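Basket size for folded outerwear, and storing jackets zipped or unzipped
Posted in Closets & Clothing Storage, April

By stuvuda_shelf

I'm reworking the storage for a mixed rack: coats, a couple of lighter jackets, one long dress. Whatever doesn't need a hanger goes into perforated plastic baskets on a shelf with 43 cm of clear depth. I have two sizes that nest. The plan is one garment per basket, a paper label in the bottom, long side facing out.

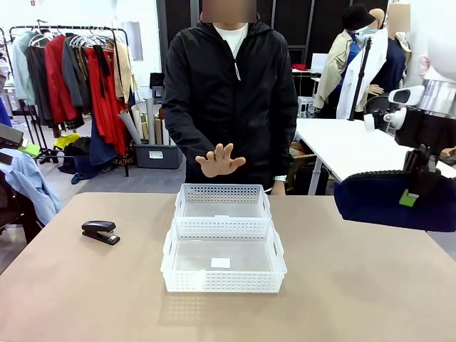

The two baskets, smaller one at the back.

Questions: is the smaller size worth keeping for outerwear, and do you zip before folding?

nellcombe4
Keep the larger one and use the smaller for scarves and gloves. A jacket folded in thirds springs back and rides up over the rim, then catches on the shelf above. Also move the label. Once there is a garment in the basket you can't read anything on the floor of it. Tie a tag through the holes at the front.

drikano
Disagree on the small basket. Folded in half lengthwise and then rolled from the hem, a light jacket fits in a small one. Mine have been stored that way for 3 years. Agree on the label.

nellcombe4
Rolling is fine for a thin shell. With anything fuzzy or padded you get a crease across the back panel that takes 2 days on a hanger to drop out.

stuvuda_shelf
The one I'm least sure of is the blue piece. Soft collar, slightly fuzzy fabric, and a coarse plastic zipper that doesn't want to lie straight. The line of the teeth waves even when the garment is held upright.

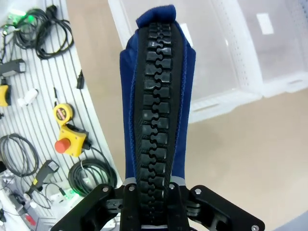

Blue piece, zipper side.

drikano
Large molded teeth do that when the fabric has shrunk and the tape hasn't. Check the length of the tape against the side seam. If the tape is longer, no folding method will flatten it. Store it zipped, collar up, front panel outward.

angelovski_r
I would store it unzipped. A closed zipper makes a stiff spine down the middle, and every fold has to cross it. Open, the two fronts lap over each other and the teeth lie along the fold. The stack also comes out lower.

drikano
And the bare teeth pull at the fuzzy fabric each time you lift it out. I've had pilling along one whole front from that.

angelovski_r
Turn the fronts inward so the teeth face the lining. I have 4 fleece pieces stored like this and no pilling on any of them.

nellcombe4
Or hang it. There is already a rack. Baskets make sense for knits — a zip front with a collar keeps its shape better on a hanger, and the question of the teeth goes away.

stuvuda_shelf
Rack space is the limit, so it has to be a basket for now. I'll measure the tape against the side seam first. If they match, I'll try it unzipped with the fronts turned in, in the large basket. Labels are moving to the front.

drikano
Post the measurements. I still expect the tape to be longer.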